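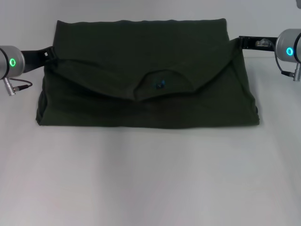

Paredes 2 es una película de acción y comedia producida por Catura y estrenada el 13 de junio de 2022. Continúa la historia de los dos inspectores de la primera entrega, ahora destinados al puerto de Hasov. 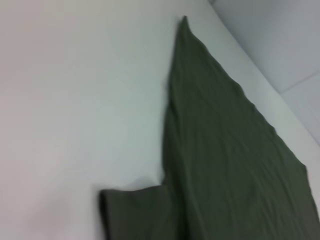 El rodaje duró 60 días y empleó a unos 400 extras. La persecución final se filmó en Wundstead durante el mes de mayo. La crítica elogió el montaje y consideró flojo el guion. Hay una tercera parte en preparación. 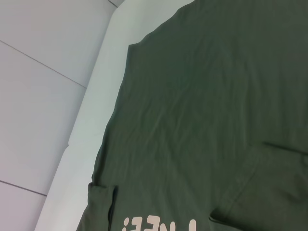
Prenda verde oliva de manga larga.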